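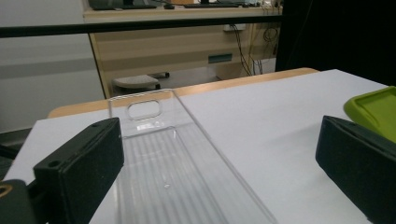 Why does my depth cloud fall apart on clear plastic when everything else on the table comes through fine? Clear plastic lets the projected pattern pass straight through and bounces the rest off at odd angles, so the sensor either reads the table underneath or gives you no value at all.

dronditz_sota
Posted April 28, 2021
OK so that's the short version I got from the wiki, and I get it, but I still have to pick the thing up! I'm running a plain setup: point cloud in, plane removal, cluster, fit a box, send a grasp to the planner. Works great on the lime green piece. On the clear tray I get a couple of bits of edge and then nothing, and the cluster step throws them away as noise. Has anyone gotten this working without painting the tray? I have 503 demos recorded with the hand-held gripper and I'd hate to toss them.
Sota Nishimura

bello_ok
Don't toss anything. What's your minimum cluster size?

dronditz_sota
2000 points. It was the default in the config I copied.

bello_ok
Yeah, that'll do it. Drop it to 80 and see what survives. You'll pick up junk too, but you can filter the junk by height above the plane. Also check whether your plane removal is eating the floor of the tray. Mine had a threshold so fat that anything flat on the table just vanished.

hirose_t
I'd skip the cloud altogether for this one. The edges show up in plain color because light catches the walls, so train a segmentation mask on the RGB and get the pose from that plus the known table height. Takeshi over at Higuchi, by the way, hi Sota. We did it with 626 labeled frames and it's been solid on bins and lids. One thing to watch: ours kept splitting a tray in two wherever there was a ridge across it, so label the whole outline, handle section included.

bello_ok
Solid until somebody moves the table, sure. Known table height is one of those numbers that lives in a YAML file and goes stale in July.

hirose_t
So fit the plane every time you start up. The table is opaque, depth works fine on it. I'm only saying don't ask the depth camera about the tray itself.

sunum_jj
Going to disagree with both of you a little. If he's got 503 demos, why is there a pose estimate in the loop at all? Train the policy on the wrist view and let it servo in. The fingers are in view along with the tray, so the relative position is right there in the pixels. I ran this on clear cups with the Virnidcombe stack and never computed a pose once.
Jagadeesh

bello_ok
And when it misses, what do you look at? With a mask I can open the log and see that the mask was bad. With your thing I get a shrug.

sunum_jj
Fair! Debugging is worse, I won't argue. I log the predicted waypoints over the video, and that helps some.

dronditz_sota
Tried the cluster change over lunch. At 80 the edge bits stay in, but the box fit comes out way too short and it wobbles from one run to the next. So better, still not something I'd close the fingers on. Going to label some frames for Takeshi's way tonight. Jagadeesh, could you post your waypoint overlay script?

sunum_jj
Sure, cleaning it up now — it has my paths hardcoded all over it. Which controller rate are you on?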